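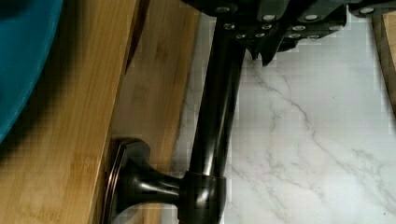 Stiff hands make a kitchen harder work than it needs to be, and the first thing most people notice is the cupboards. Round knobs have to be pinched between finger and thumb, so they are the first to hurt when the joints swell. A bar pull like this dark metal one, which stands away from the wood on a flared post, can be hooked with two or three fingers and pulled with the arm. Swapping knobs for bars is one of the cheapest jobs on the list that came out of our November meeting in Alterlow. The hardware counter at Gesov had plain bars in several lengths when we looked, and a member fitted out her whole kitchen for 60 pounds, screws included.

Measure before you buy. Bars need two holes and knobs only have one, so a second hole has to be drilled on each door. If the old hole is in an awkward place it can be filled, or covered with a backplate. Longer bars are better on wide drawers and heavy ones. Check that there is room behind the bar for your knuckles, and take a glove with you if you often wear a support glove indoors. Some of the slimmest bars look tidy but leave hardly any room for fingers.

Drawers came up more than anything else at the meeting. A low cupboard means kneeling or bending and then reaching into the dark, and several people said they had given up using the backs of theirs years ago. A drawer brings the things to you. If new units are out of the question, pull-out trays can be fitted inside an existing cupboard, and a small set of drawers on the worktop will hold what you use every day. Keep the load light. One full drawer of pans is worse than two half full, and cast iron should be on the hob or nowhere. 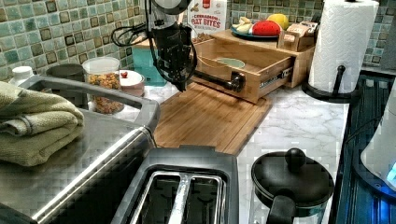 Runners matter too. Old wooden ones swell and stick in damp weather, and a rub with a candle stub helps for a few months. Metal runners with ball bearings cost more but need much less of a tug. Soft-close ones are pleasant, though they can take a firmer pull to get started, so try one in a shop first if your grip is weak.

The next point is height. Things you lift should be kept between your hip and your shoulder. That usually means the plates coming down from the wall cupboard and the kettle staying out on the worktop. It is worth filling the kettle with a jug, a mug or two at a time, and sliding pans along the worktop when you would otherwise carry them. A folded damp cloth under a mixing bowl or a chopping board will stop it turning.

Clutter is the usual difficulty with this advice, as everything that comes down has to go somewhere.

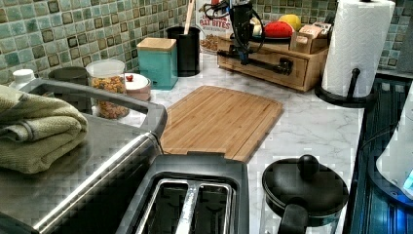 Vernon Hawthorne wrote in to say that we had made too much of keeping things to hand, and that after his wrist operation he did better with a clear stretch of worktop by the sink, 48 centimetres wide, where he could put things down in a hurry. He keeps one pan, one board and one knife out, and the rest waits in a cupboard until someone is visiting. He also asked us to mention electric tin openers, which he regards as the best money he has spent.

Anyone renting should ask before drilling. Landlords we have dealt with have mostly agreed to new handles so long as the old knobs are kept in a bag and put back at the end. The Skudomeo small repairs scheme can send a fitter to members who cannot manage a drill, and the waiting time is shorter in the mornings. Forms are at the front desk, or we can post you one.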